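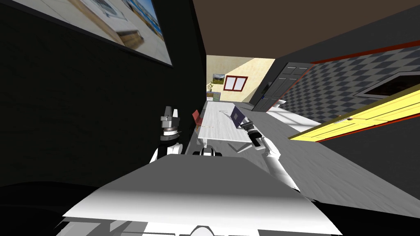 Keeping a Hallway Clean and in Good Repair

Posted 2023-10-10 in Floors and Walls

A hallway gets more foot traffic per square foot than any other part of a house, and most of us only look at it when company is coming. The tips below are for ordinary painted walls and hard floors. If your hall is carpeted, skip to the part on walls and come back for the doors.

Dirt at the door

Most of the grit on a hall floor comes in on shoes. Put a coarse mat outside and a softer one inside, and make the inside one long enough for two full steps. A short mat just moves the dirt three feet farther in. Shake both mats out weekly. In March, when the road salt is still around, do it twice a week and vacuum the underside too.

Rubber-backed mats can stain vinyl a yellow color that does not come out. Look for a mat labeled safe for vinyl, or use a felt pad. On wood, lift the mat after a wet day and let the floor under it dry.

Sweeping and mopping

Sweep from the far end toward the front door and work along the baseboards first. A vacuum with the brush roll switched off does a better job in corners than a broom. Mop with warm water and a small squirt of dish soap, wrung out until the mop is barely damp. Go over it again with plain water. The dull film people complain about is usually soap that was never rinsed.

Black heel marks come off with a clean tennis ball or a pencil eraser. For anything stubborn on vinyl or tile, put a little rubbing alcohol on a rag. Don't use alcohol on a finished wood floor.

Scuffs on the walls

Try a dry cloth first, then a damp one, then a drop of dish soap. Melamine sponges work but they are a mild abrasive, and on flat paint they leave a shiny patch that shows worse than the scuff did. Test one behind a door.

If the mark won't wash off, touch it up. Stir the old can well, put a small amount on a foam brush and dab, feathering the edges. Paint that has been on the wall for more than 5 years has probably faded, and a touch-up will show in daylight. In that case paint the whole wall from corner to corner. For our own hall we went from flat to satin and it has been much easier to wipe down.

Write the color, the brand and the room on the lid of every can. I use a marker and cover it with clear tape.

Dents and nail holes

Small holes need spackle and a putty knife. Press it in, scrape it level, let it dry, sand with 100 grit and wipe off the dust. Deep dents want two thin coats. One thick coat will shrink and crack. Prime the patch before you paint or it will dry to a different sheen.

Outside corners take the worst beating. If the metal bead is bent, tap it back with a hammer and a block of wood before you fill. Clear plastic corner guards are cheap and can be cut with tin snips. The hardware store in Clornham sells them in 4 foot lengths, and the one in Stevport will cut them for you.

Doors that stick or squeak

For a squeak, pull one hinge pin at a time, wipe it with a rag, rub on a little petroleum jelly and put it back. Spray oil works for a few weeks and then drips on the baseboard.

For a door that rubs at the top, tighten the screws in the upper hinge. If they just spin, take one out and replace it with a three inch screw that reaches the stud. Sand or plane the edge only if that fails, and wait for dry weather. Doors swell in summer.

Lighting

Wipe the bulbs and the glass shades twice a year with the power off and the bulbs cool. A dusty shade costs you a fair amount of light. If the hall has no window, use the same color bulb in every fixture. Mixed bulbs make one wall look dirty.

Things to keep on hand

Spackle, a two inch putty knife, sanding sponge, foam brushes, touch-up paint, felt pads, petroleum jelly, microfiber cloths. Mine all fit in one shoebox on the closet shelf.

Next: getting candle wax out of a rug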